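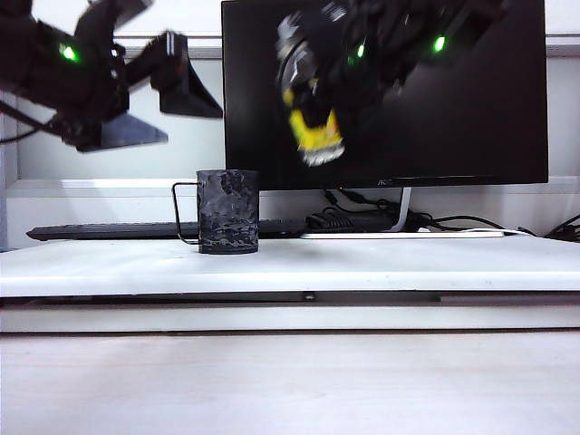 How often should a sourdough starter in the refrigerator be fed? Every 9 days, at the temperature my refrigerator holds and with the flour I use.

I got there by logging rise times from November on. Each test used the same jar, 22 grams of starter, and equal weights of flour and water. The flour was Canar bread flour until the bag ran out, then Chidiac, which absorbs a little more water and gave a stiffer paste. I did not correct for that.

After a week in the cold, the starter doubled in under five hours on the counter. Past the 9-day mark the time went up quickly, and the smell moved from yogurt toward nail polish remover. Two feedings brought it back every time.

The loaf I bake from it has not changed much:

Flour, 927 grams
Water, 640 grams
Starter, 185 grams
Salt, 19 grams

That makes two loaves. I bake at 237 °C in a covered Cusosmont pot – the oven reads low, so I set it higher and go by the probe. The lid comes off after 25 minutes.

One open item is the rye. A spoonful in each feeding shortened the rise by roughly 22 minutes, but I only ran it twice, and the kitchen was warmer the second time. I will repeat it with the jar in the Tomemo proofing box before changing the schedule.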